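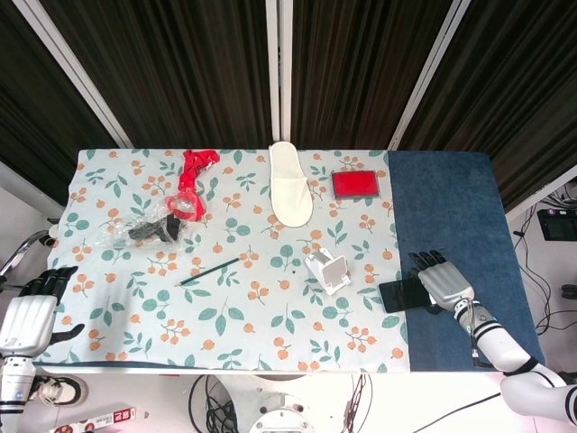
Open day at the Gaddale workshop, Gunville

Posted October 30, 2018

I signed up for the Gaddale open day in the spring and then forgot about it until the reminder came. The workshop is on the second floor of the old Van Beek building in Gunville, up a freight elevator that takes its time. Parking is behind the building and you have to get a paper slip from the front desk or they will ticket you. I got my slip. The man in front of me did not go back for his.

There were two sessions, morning and afternoon. I was in the morning one. We got a name sticker and a folded map with a route in red marker. The route started with a talk, then the arm hall, then the two-armed machine at the table, then lunch, then the electronics room for anyone who wanted to stay.

The talk

Annelies Wouters runs the workshop and gave the talk. It was short. Gaddale used to build conveyor parts for bakeries and still does some of that. The robot group moved into the building later and now takes up most of the floor. They do not make the arms or the hands themselves. They buy them, put them together, and write the software that lets a person steer them and lets the machine repeat what it was shown. Their larger project is called Stollusside. She said it was a name left over from a funding form and that they stopped trying to change it.

She put up one slide with numbers. The project has a list of 192 household objects that they want the machine to be able to pick up and put down somewhere else. Most of these are things you would find in a kitchen drawer or a hotel room. Someone asked why there were no tools on the list. She said tools were heavy and their hands were not rated for much weight, and that there would be a separate list for tools if the next round of money came in.

The arm hall

This is Room 202 on the map and it is the loudest part of the tour. Single arms are bolted to benches, and each one had a person next to it. One was moving cans from a crate to a shelf. Another was running with no load at all, the same swing over and over, to wear out a bearing. Henk Van der Linden was looking after that bench. He let us hold an old bearing and a new one. I could feel the difference in the old one when I turned it, a small catch in the same place every time around.

We were kept behind a yellow line on the floor. A boy of maybe ten stepped over it twice and was moved back twice, and after that his mother held his hood.

The table

Most people had come for the machine with two arms, and this is where our group spent the longest time. It works at a table in a curtained area. The cloth on the table has orange fruit and green leaves printed all over it, and part of the table has a dark blue covering in place of the cloth. I asked Floor Hoekstra, who was leading this part, about the pattern. She said they change the cloth often. A machine that has only ever seen a plain white table gets lost when it meets a busy one, and a print with small round things on it is a fair test of whether it can tell a picture of an object from an object.

The items on the table were ordinary: a pencil, a small white stand for a phone, a smartphone, a slipper, something red made of fabric, and a crumpled clear plastic bag with something dark in it. Floor told us the bag was the hard one. It changes shape when it is touched and the light goes through it, so the cameras have a poor idea of where it begins. The slipper she called easy.

The hands are not simple clamps. They have black jointed fingers on a silver-gray body, and the fingers overlap a little when they close. From our side of the rope it was hard to see what the thumb was doing. A man next to me who fixes sewing machines wanted to know how often the fingers break. Floor said the cables behind the wrist give more trouble than the fingers do.

It is slow. I had seen clips online before I went and I think those were sped up. In person there is a lot of waiting. The hand comes over the object, stops, shifts a little, stops again, and then goes down. Between tries an operator sets the objects out again in new places. People talked quietly during the waits, and some in the back left for coffee.

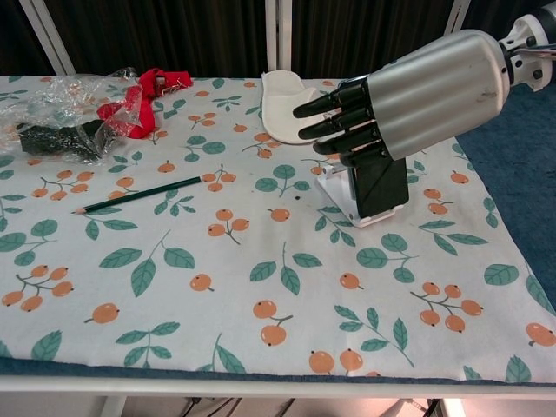

The hand at the white phone stand, with the pencil to the left.

I stayed for 10 tries, which was most of the session. Some of them ended with the object where it was meant to go and some did not. Rodica Gavrilă was at the laptop marking each one on a sheet. She showed us the sheet afterward. It has a column for the object, one for which hand was used, one for the result, and a wide one for remarks. The remarks were mostly one word. "Slid" came up a lot.

Lunch

Soup, rolls and apples, served in the hallway outside the arm hall. There was a second soup without meat but it ran out early. Tables were few and most of us ate standing at the window ledge. If you go, bring something of your own to drink, as there was only coffee and a water cooler with a line.

The electronics room

About half the group stayed. Lies Wouters showed us how a finger joint comes apart and goes back together. She had a tray of spare parts and passed them around, and we had to hand each one back before getting the next. The screws are very small. She uses a magnet on a string to find the ones that fall on the floor. I would have liked more time in this room and less in the arm hall.

Practical notes

The tour is free but you have to register by email. Closed shoes are required, and they do check. Photos are fine everywhere except the electronics room. The elevator does fit a wheelchair, but the curtained area is tight, so tell them ahead of time. The next open day is in November, and Annelies said the morning session was already close to full. The afternoon still had places.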